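Tray bakes sticking in the new tins, anyone else?

mapleandmud
Posted Tuesday, 7:40pm
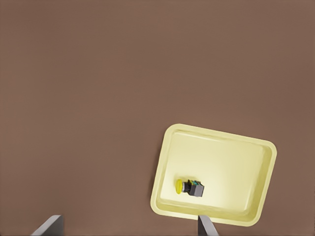 Right so I've had the Drutetti tins 4 weeks and every single flapjack welds itself to the corners. Greased, lined, the lot. Binmont market stall is this weekend and I need 164 squares. Help pls

oldoven_3289
What temp? Mine were fine at 160 fan. Any higher and the syrup goes like toffee.

mapleandmud
170. Recipe says 170!!

crumbtray
Recipe is wrong then. Also cut them while warm, dont wait.

oldoven_3289
Disagree, cut warm and they fall to bits. Mark the lines warm, cut cold.

crumbtray
Been doing it warm for years, never had one fall apart. Depends on your oats I suppose. Jumbo ones won't hold.

teaat4
Send them back. Zismont do a loose-bottomed one, bit dearer but pops straight out. Got mine from the shop in Lockwood.

oldoven_3289
Loose bottom leaks butter all over the oven floor. No thanks.

teaat4
Only if you drown it. How much butter is in yours?

mapleandmud
400g for a double batch. Is that loads?

crumbtray
Depends how much oats. Post the full recipie

mapleandmud
Will do after tea, on my phone atm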